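Workshop tips: sorting software on soft surfaces

Most pick-and-place settings assume a hard bench. Put the same fruit and tray on bedding and the planner starts making poor choices. These tips come from our Hotlow notes and were last revised July 28, 2024.

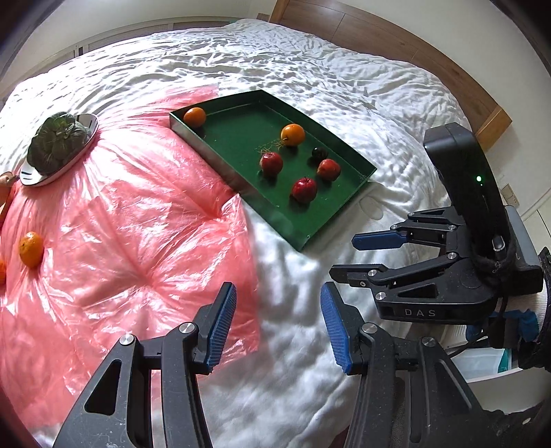
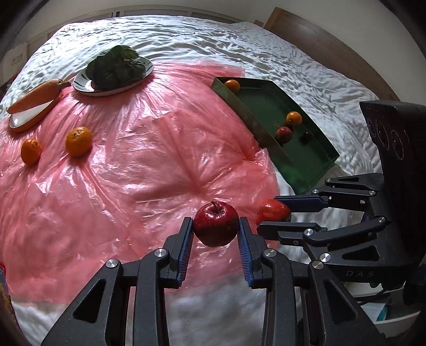

Fit the support surface locally. One plane for a whole bed will be wrong nearly everywhere, so use a small patch near each item. In Hellico the setting is under Surface, and 8 cm is a good starting patch.

Mask shiny plastic before you trust the depth. Pink or clear sheeting gives holes and false ridges. Fill the small holes and throw out the large ones.

Label by shape as well as colour. Apples and plums get mixed up in dim light, and an orange beside a tray wall can be merged with the rim. Raise the edge weight a little at a time.

With two grippers, plan them on one clock. We allow 100 ms of slack between them - any more and they drift into each other's space over the tray.

Keep the raw logs. Raudsepp compresses a 700 MB run fairly well, but its preview drops frames, so don't tune from that. Check the grip timing in Nalard.

If the log viewer stops with error 556, clear the cache and reopen the file. A fix is due in September.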